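Notes from the Drirow Exchange: In Praise of the Odds-and-Ends Bin

August 15, 2019

I had meant to use this month's space for the new shelves, and I promise the shelves will get their turn, but every time I sat down to write about them I found my mind wandering over to the odds-and-ends bin instead. So the bin it is. Those of you who come in mainly for books or winter coats may have walked right past it for years, and I'd like to put in a good word.

For newer readers (welcome, and thank you for signing up at the Gadthorpe street fair!), the Exchange is the swap shop on the ground floor of the old grain store in Tunholm. The building went up in 1824 and we've been in it since 2000, when all we had was a folding table, a kettle and a great many jigsaw puzzles. You bring in what you don't need, you take home what you do, and in between it all has to sit somewhere. Big things are easy. A lamp looks like a lamp and goes with the lamps. It's the small things at the bottom of the box that slow everybody down, and for those we have the bin.

It's a big gray sheet-metal affair, and I won't pretend it's handsome. There's a trough at the back that looks shallower than the rest, then a sloping panel, then the main part where things land. The panel is off-white toward the top and scraped down to gray metal lower down, and the floor of it has been rubbed into the sort of cloudy swirls you see on an old baking sheet. We have talked more than once about painting it. I'm against. Paint would look lovely through one good Saturday's worth of keys and curtain hooks and then it would look just the same as now, only with flakes.

What I like about it is that you can see things properly. We used to put the small stuff in a cardboard carton, and a carton is a terrible place to look for anything. Whatever you want is under something else, and you come up with a handful of rubber bands and a feeling that you've been rude. In a wide metal bin the pieces spread out. A bright red-orange something shows up against gray from clear across a room, and even a plain navy oval pad with tiny light dots on it starts to look like a thing a person might want. I have stood there turning over an object no bigger than my palm and decided I needed it badly, with no idea at all what it was. My kitchen drawer at home can back me up on this.

Now for the housekeeping part, which I'll try to keep short, though you know me by now.

Please leave small things loose when they come in. I know a tied-up bag feels tidier, and it's kindly meant, but a bag has to be untied and looked through, and meanwhile it sits there like a closed door. Anything that truly belongs together — a lid and its jar, a pair of gloves — can be held with a bit of string.

Please wipe things off first. A damp cloth is plenty. Soft items such as pads, pouches and little cushions should be clean and dry, and if they've been near a pet, give them a shake outdoors.

Soap is welcome if it's new and still in its wrapper, and so are candles. Used soap I'd ask you to keep at home. My grandmother pressed all her slivers together into one marbled lump that lasted until the end of time, and I can recommend the method.

Nothing sharp, please, and no batteries. Knives, blades and loose needles go to the front desk, where we have a lidded tin for them. Batteries can go in the collection box at Erdem Hardware, across the square.

If you have a part that has lost the rest of itself, bring it anyway. Handles, caps, feet off of things, the curved bit that goes on the end of the other bit. You would be surprised how often someone turns up looking for exactly that. Last March I was ready to throw out a small plastic collar that had been lying around all winter, and that same afternoon it went home to finish off a vacuum cleaner. I still feel a bit pleased about it, though all I did was dawdle.

There's a limit of 16 small items per visit going into the bin. It used to be a shoebox's worth, but shoeboxes vary, and so does what people are willing to call a shoebox. There is no limit on what you take out. Two is the usual, I'd say, one that you came for and one that you didn't.

Sorting happens in the hour before we open, and anyone is welcome to come and lend a hand. It's gentle work, done mostly standing up, and there's coffee. We pick out whatever has a proper home elsewhere in the shop (buttons to sewing, pegs to laundry, and so on), and what's left stays where it is for the browsers. Please don't worry about putting something in the wrong place. Half the pleasure of the morning is arguing over whether a thing is kitchen or bathroom, and I've lost that argument often enough to know that most things can be either.

Two last requests. We could use a few shallow trays with handles, the kind that come with garden centers' seedlings, and a good stiff hand brush for sweeping grit out of the corners. The old brush has gone bald. If you have one of either to spare, leave it at the desk with a note saying it's for the bin, or it will be swapped away before I've had my coat off. 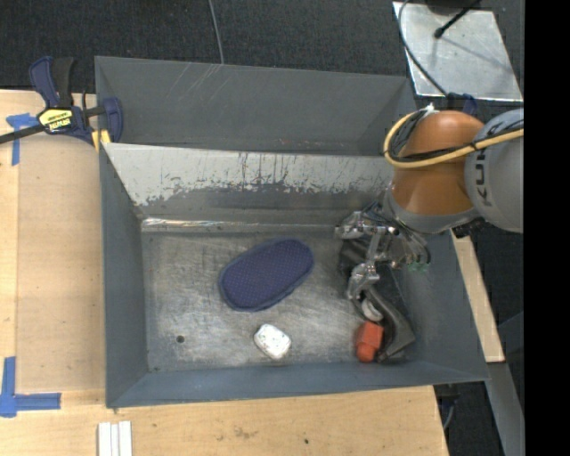

A reader from Gadthorpe wrote in to say that she'd gladly part with a hand brush, and that the limit ought to be kept for everything except handles, as she has never yet met a household with enough of them.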